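Filed under: Sheds, Tinkering & Opinion

Search this site... Go

Build the boring hand first

July 2025

I've been going to the Rilberg shed long enough to have watched a fair few robot projects get started, and I've formed a view that makes me unpopular near the kettle. Most home robot builders spend their money and their weekends on the wrong end of the job. They want an arm. They want six joints and a nice whirring noise and something that waves at visitors. So they build the arm, and the arm eats the whole budget, and then at the end they bolt on whatever gripper they can print overnight and wonder why it can't hold a sock.

I did exactly this myself, so I'm not throwing stones. My first arm was called Clarkau (a mangling of two words that only made sense at midnight) and it was a lovely looking thing. It moved beautifully. It had a claw on it that I'd drawn up in an hour, and that claw could pick up one particular wooden block, provided the block was facing the right way and I hadn't bumped the bench. Clarkau now lives on top of a cupboard.

What I reckon people should build first is a gripper you hold in your own hand. No arm, no motors if you can help it, only a handle and a linkage and two fingers that come together when you squeeze. Your own shoulder and elbow are already terrific, they came free, and they let you spend all your attention on the bit that touches things. You learn more about grabbing in one arvo of carrying a gripper round the house than in months of fiddling with joint code.

And I do mean round the house. The workshop bench is a terrible place to test. Everything on a bench is hard, square and sitting still, because those are the things we keep on benches. A house is full of soft stuff, and soft stuff is where your clever linkage gets found out. Bedding, tea towels, beanies, the kids' toys. My rule is that a gripper hasn't been tested until it's been pointed at something knitted.

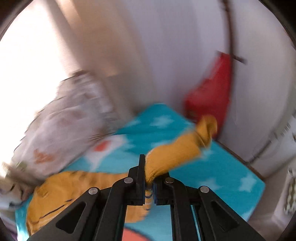
Knitted things are brutal because they give. You close on a bit of yarn and it squashes, and you can't tell by eye whether you've got hold of the thing or only of its fluff. Hard fingers tend to polish the surface and slide off. A grip pad changes that more than any amount of extra squeeze, and I'd put a decent pad ahead of a stronger spring every time. I went through nine versions of pad before I had one I liked, and they cost me nearly nothing, which is more than I can say for the arm.

The other thing a handheld teaches you is slop. Every pivot in a linkage has a bit of play in it, and when you're working the thing yourself you feel all of it at once, right up your wrist. On a motorised arm that same play turns up as a mystery. You blame the motors, then the code, then the power supply (I once spent $184 on a new one, the old one was fine). In your hand there's no mystery, it just feels loose, and you go and fix your pivots.

Now, the counter argument. A bloke at the shed put it to me pretty bluntly: a gripper you work by hand isn't a robot, it's a pair of tongs. Fair enough! I'd only say that I've seen a lot of robots that would be improved by being as good as a pair of tongs. I also get that an arm is more fun to show people. My own family's interest in my handheld gripper lasted up to four minutes. If the fun of the hobby for you is watching something move by itself, then go for it, I'm not the fun police, and you should ignore most of this page.

But if what you want in the end is a machine that helps tidy a room, I can't see the sense in leaving the tidying part till last. The kits don't help here. I've had the Fortin and the Florkosell ones apart on my bench and both put nearly all their cleverness in the arm and then treat the gripper like the toy in the cereal box. I'd happily pay the same money for a box with no arm in it and a bag of different fingers and pads.

I'm partway through a new set of fingers now, a bit wider at the tip, and the arm can stay on the cupboard until they're right. I started in April, so it's hardly a race.

Comments

shedrat19: Guilty as charged. Mine waves very nicely and has dropped every mug I own.

pegs_and_pulleys: Agree on the pads, but I'd still go for a slightly stiffer spring than you seem to like. What are you using for pad material? Bike tube has been good to me.

Wattle St Robotics Mum: The tongs comment made me laugh. We started our two on handheld ones and they've had a go at every soft toy in the place.

gearhead_nq: Disagree, sorry. Without the arm I'd have lost interest in a week. Horses for courses.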